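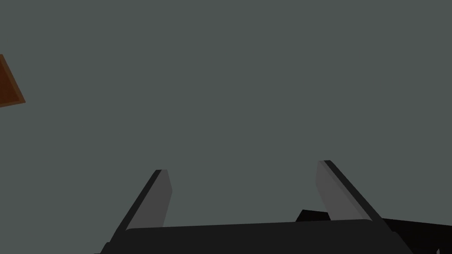 We never stopped praying at our house, we just stopped driving to do it, one reader wrote back after the August mailing. Fair point, and a lot of you said something close to it. So, the numbers.

The Pandier survey on midweek prayer meetings is finally out. 1142 people answered, from 106 congregations between Gisport and Tanui. Mostly small churches, a few big ones. Online form plus paper copies for those who asked — thank you to everybody who mailed those back, even the ones with coffee on them.

Quick version: about 60 percent used to go to a midweek meeting at least twice a month and now don't. Most of them still pray with somebody during the week. By phone, at the kitchen table, in the car before work. Younger families said bedtime is the problem. Older folks said driving after dark. Hardly anyone said they'd lost intrest.

Drondatance churches came out a little different. Two of them moved the meeting to early morning and kept most of thier regulars. Short meeting, no sermon, done in time for work. Might not suit farm country but worth a look.

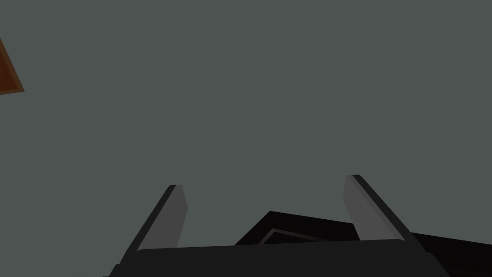
Does this mean we should drop the evening meeting? The survey doesn't go that far, and plenty of people who still come in the evening said it's the one quiet hour they get all week.

Full report is free, ask at the Gisport office or reply to this email. Large print too. If your church wants to be in the next round get your name in soon, the form is shorter this time — promise. Pastors, please pass it along to the people in the pews, we heard from too many of you and not enough of them.

Posted 2021-10-01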